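Why Do We Fold Towels?

A towel is a piece of cloth made to soak up water. Look closely at one and you may see tiny loops of thread or little squares like a waffle. Water slips into the gaps and stays there until the towel dries out.

A towel dropped in a heap takes up a lot of room. Folded, it turns into a flat shape with straight sides, and flat shapes stack well. A kitchen drawer that holds only a few crumpled towels can hold 14 folded ones.

To fold a kitchen towel, spread it on a table and smooth it with your hands. Bring one long side over to meet the other. Now you have a strip. Fold the strip in half, end to end, and press down on the fold. The line it leaves is called a crease.

Striped towels on a blue cloth
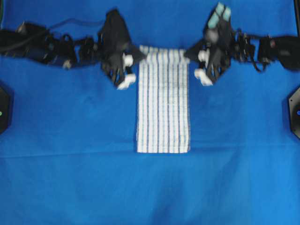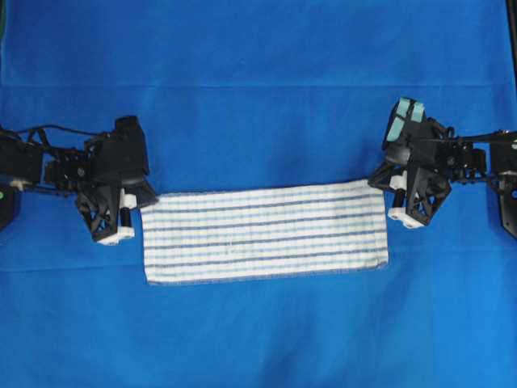
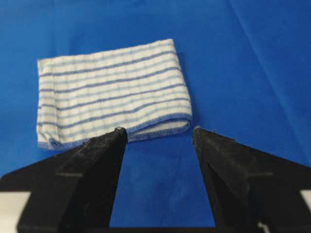
Adanech Sisay wrote to us that she folds hers in three, because her drawer is narrow and a towel folded in half sticks out at the front. She also asked if it matters which side you start with. It does not, as long as the edges meet.

The sewn edge of a towel is called the hem. It stops the threads from coming loose in the wash. Stripes can help you too - if they line up after you fold, your towel is straight. If they don't, open it up and try again.

Thick bath towels are harder to fold than thin ones. Use a bed or a clean floor for those, and ask someone to hold the other end.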